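Tips for recording practice runs in the simulator

Get the bench settled before you record anything. A set of 200 good runs teaches the Telero arm more than 1000 sloppy ones.

Start every run from a slightly different spot. Move the gripper a little left or right, and change the height too.

Go slowly near the part. Stop for 2 seconds before contact so the approach and the grasp are easy to split later.

Keep the misses. Put them in their own folder, marked as misses, and don't trim them.

Save after each batch and write down which scene you used.

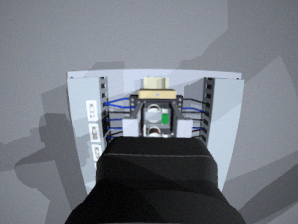
Cable work needs more runs than plain pick and place. Learn the layout first and pick a few landmarks you can find again from any start. On this rack I line up on the small green square beside the upper round port, then check the blue cables on both sides before going in. If the gripper hides the lower port, back off and come in from higher up.

Last updated 27th December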